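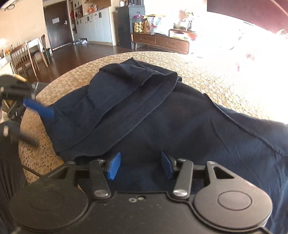
**Figure 3.** Two of the hand-held grippers at a dark navy garment on the mosaic-topped table. The linkages and blue finger pads are the parts covered by the care routine in Section 4.2.

### 4.2 Looking after the Kenard grippers between sessions

We had planned to give this part of the work a paragraph, but so many of the people who read our early draft wrote back asking how we kept the Kenard grippers running (and a few of them, bless them, sent along their own tales of woe) that it seemed kinder to set the whole routine down properly. All of it was worked out at home tables and ordinary living spaces, with nothing fancier than a small screwdriver, a soft brush and a good deal of tea.

The finger pads get our attention first. They are blue, they show the dirt nicely, and they pick up lint from cotton at a surprising rate. We wipe both pads with a barely damp cloth, let them dry, and then close the jaws slowly over a strip of plain paper. If the paper slides out more easily on one side than the other, that pad is sitting a little proud or a little shy and wants reseating. Over the whole study we handled 492 garments and changed 27 pads, most of them in November, when we had moved on to heavier fabrics and were probably squeezing harder than we needed to.

Next come the pivots. Each inner arm turns on a round metal pivot at its base, and these two are the ones that work loose. Maxence Boyer, who did most of the early upkeep, liked to nip them up firmly and then back them off until the arms fell open under their own weight, and we have never found a better test. A pivot left too tight gives a jaw that lags on opening, and in the recordings a lagging jaw looks an awful lot like a hesitant operator. We lost one Saturday's data to exactly that mix-up before we learned to check the hardware before questioning the person holding it!
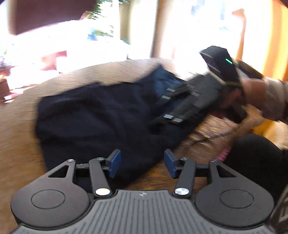
**Figure 4.** Gripper with the jaws open, facing folds of dark navy fabric on a wooden tabletop. The silver caps at the base of the inner arms are the pivots described in the text.

The smaller screws near the tops of the arms are fussier. We mark each one with a dot of paint so that any turning shows up at a glance, and we look at the dots again whenever a tool has been dropped or packed in a bag. Sheila Wragg suggested a tiny amount of the Rolland thread compound on these, and it has held up beautifully, though do go sparingly, as it will creep into the joint and make it gummy if you're generous with it.

Cables deserve a mention too. On a round table it is very easy to let one drift under the cloth, where it tugs at the tool partway through a fold, so we lay ours toward the operator's side before starting and have another look at every change of garment.

Done without hurrying, the routine takes roughly 11 minutes for a pair of tools. We write the result in the Clotis log, one line per tool, together with the jaw opening measured before and after.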